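4 min read

3.2 Collection kit

We used the Litero hand-worn gripper kit, sold by Stundero as a set of 2 units, one per hand. Each unit straps over the hand, so the operator performs the task directly and no robot arm is needed during recording. We recorded 230 episodes of utensil handling at our Dasemside lab. Strap adjustment was the main complaint from operators. The cable also limited reach on tasks that crossed the table.

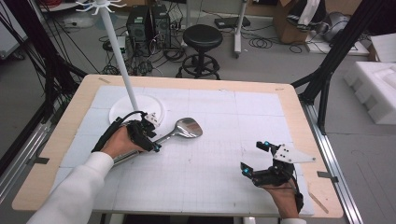
Fenna Jansen
Lead author, hardware evaluation

Figure 2. The kit in use at the grid-mat table. One gripper is closed on a metal ladle beside the white utensil or coat stand; the other is open.

Shiny utensils were kept in the task set on purpose, as buyers of the kit are likely to work with them. We discarded nine episodes after review by the second author, Frida Ladefoged. The remaining episodes are used in Section 4.

Contact: Hashemi Group, Dasemside | Copyright the authors | Back to top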